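Skivport Shelving System
Set-up Guide, Section 4: Loading the Bay and Laying Out the Work Area

Document revision: 12/12/2023

4.1 Scope

This section covers the placement of goods on an assembled Skivport bay and the layout of the floor and table next to it. It applies to bays with slotted steel uprights and diagonal bracing. Assembly of the upright frames is covered in Section 3 and must be complete before any goods are placed on the shelves.

The instructions assume a mixed load: open-sided crates on the lower level, cloth items and small molded parts handled singly on the upper level or at the table.

4.2 Before loading

1. Check that each shelf is seated in its slots at all four corners. Press down on each corner in turn. A corner that moves is not seated.

2. Check the diagonal braces on both upright frames. Every brace bolt must be finger-tight plus one half turn with the supplied wrench.

3. Place a spirit level on the top shelf, first lengthwise and then front to back. On carpet, repeat this check after the bay has been loaded overnight. Carpet pile compresses under the feet, and one side often settles further than the other.

4. Wipe the shelf surfaces with a dry lint-free cloth. Gloss paint shows dust and holds fine grit, which marks light-colored textiles.

Caution: The combined load on all levels of a bay must not exceed 136 kg. Do not treat this figure as the limit for a single shelf. Single-shelf limits are given in the table in Section 2.

4.3 Loading the lower shelf

Load the lower shelf first. A bay with weight on the top shelf only is less stable when bumped.

1. Set the crates down with their label panels facing the aisle.

2. Slide each crate back until it is under the top shelf. Leave a hand's width between adjacent crates so that either can be lifted without dragging the other.

3. Fill crates to below the rim. Items that project above the rim will catch on the underside of the top shelf.

4. Write labels with the item name on the first line and the bay reference on the second. Barbu card inserts fit most lattice-wall crates without trimming. Other cards must be cut to the size of the panel.

Note: Lattice-wall crates are not suitable for loose fasteners or other parts smaller than the grid opening. Use a solid-wall bin or a liner.

4.4 Loading the top shelf

The top shelf has a raised front lip. The lip keeps light items from sliding forward. It is not a handle, and the bay must never be moved by it.

1. Place cloth items directly on the shelf, one at a time, starting at the left end.

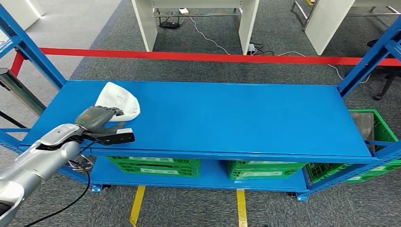 2. Keep cloth items clear of the upright frames. Fabric pushed into a post slot will snag when it is pulled out, and knitted fabric will run.

3. Fold flat items once only. Caps and other shaped items are stored open side down, without stacking.

4. To remove a cloth item, lift it clear of the lip before drawing it toward you – do not drag it over the edge.

Note: White and light-colored textiles that stay on the shelf for more than one shift should be placed on a Tridard shelf liner. Cut the liner to end just short of the lip.

4.5 Floor area

The floor in front of the bay must be kept clear for the full width of the shelves. Where floor marking tape is used, apply it as described in this procedure.

1. Vacuum the carpet in the direction of the pile and allow it to dry fully if it has been cleaned with water.

2. Lay the tape without stretching it. Stretched tape shrinks back and lifts at the ends.

3. Press the tape down with a hand roller, making 2 passes in each direction.

4. Route cables along the outside of the marked area where possible. A cable that has to cross carpet is laid flat, with no loops, and covered if people will walk over it.
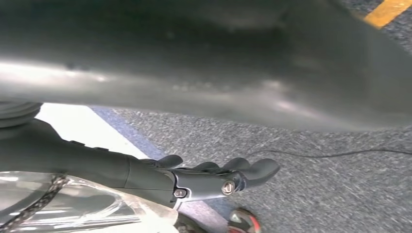

5. Inspect the tape edges once a month. Replace any strip with a lifted end longer than a thumb's width. Do not patch one strip over another, as the doubled edge is a trip point.

Caution: Thin cables are difficult to see on speckled carpet. Check the floor by eye before rolling a cart or chair across it.

4.6 Table area

The table is used for single parts that are being sorted or checked before they go into a crate.

1. Clear the table completely before starting a new batch.

2. Wipe the surface. Vidomix neutral cleaner may be used on painted and laminated tops. Do not use solvent.

3. Place round molded parts flat on the table. On parts with a ring of tabs, check each tab for cracks at the base and set damaged parts aside – bent tabs must not be straightened by hand.

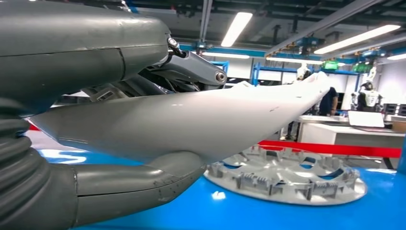 4. Keep laptops, boxes and paperwork on a separate desk, away from the parts.

5. Transfer checked parts to the crate one layer at a time, with a sheet of paper between layers.

4.7 Final check

1. Repeat the level check in 4.2, step 3.

2. Confirm that every crate label can be read from the aisle.

3. Enter the bay reference on the inspection card. The first periodic inspection is due in March and is described in Section 5.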